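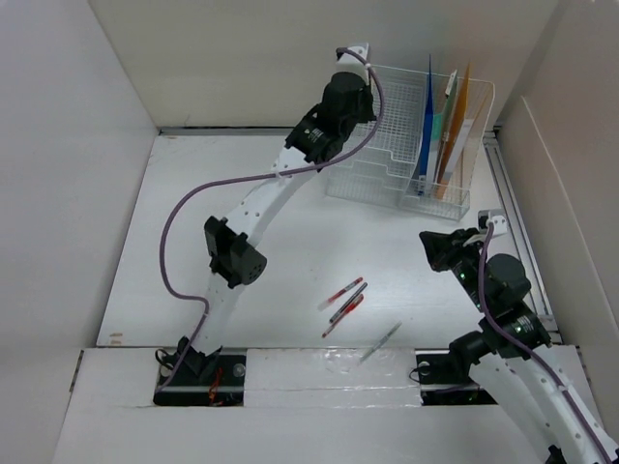

Virnus went live in our post room in November, and I have since acquired the job title of Exceptions Lead. I used to be a records clerk. The work is the same except that I now do the odd bits and two robot arms are down for the rest, which means pens, folders and wire baskets, the things I was apparently too expensive to be left alone with.

Head office at Nurkura sent us a slide saying 780 desk kits a month would pass through "without human touch". Last month it was 749. I touched the other 31, and I'd like that on a slide too.

I don't hate it. My wrists are better and I've stopped dreaming about orange folders. But we used to do kits in pairs, and you learn a lot about a person over a box of red pens - who's moving house, who's applying elsewhere. Now I have a screen that says READY and a chair with arms of its own.

The two of us left from the old team have been offered a course in Evham, 27 hours, on "working alongside". I've put my name down. There's lunch, and I want to ask what happens to the Exceptions Lead when they run out of exceptions.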